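How to Brew Cinnamon Tea on the Stove

February 20, 2019
by Sumaiya Paul

667 shares

Welcome back, tea friends! Today we're making one of my very favorite cold-weather drinks, and all you need is a small pot, some cinnamon sticks and a little patience. The color you get at the end is gorgeous -- a deep reddish brown, no food dye required!

Step 1: Pick your cinnamon

Sticks are what you want (powder goes slimy in hot water, trust me). I buy mine from Ekinci, but any whole sticks will do. Snap two of them in half so more of the inside gets wet.

Step 2: Simmer

Drop the pieces into 4 cups of cold water and bring it up slowly. Once it bubbles, turn the heat to low, cover, and let it go for up to half an hour. Your kitchen will smell amazing!

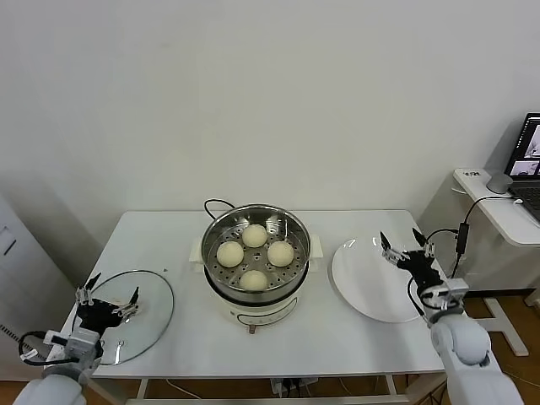

Step 3: Add the tea

Take the pot off the heat and stir in two teaspoons of loose black tea. Steep for a few minutes, then strain into cups. My friend Yasir Virk likes his with crushed walnuts on top -- so good! Sweeten it however you like, and save the sticks for a second, lighter pot tomorrow.

2 comments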